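Washing Up Water: My Term Project

So for my project I picked how much water our flat uses on dishes, mostly because the bill came in March and my flatmates and I had a big argument over it (I was on the side of the sink, they were on the side of the dishwasher). I kept a tally for 7 days, catching the rinse water in a bucket and writing it all down on a sheet stuck to the fridge. Messy, but it worked!

I did the same again at my aunt's place in Sarmiento Street, where they fill the sink once and leave the tap off. Big difference. My worst day at home was nearly all rinsing under a running tap, and I'm pretty sure the porridge pot was to blame.
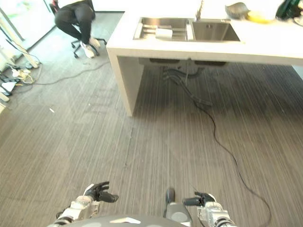
The other thing I'd change is the timing. I did five days in term and two on the weekend, and weekends are when everybody cooks, so my average is a bit skewed. My teacher also reckoned I should have weighed the bucket instead of reading the litre marks by eye, fair enough. If I get to do it over I'll borrow the kitchen scales and get at least three households on board.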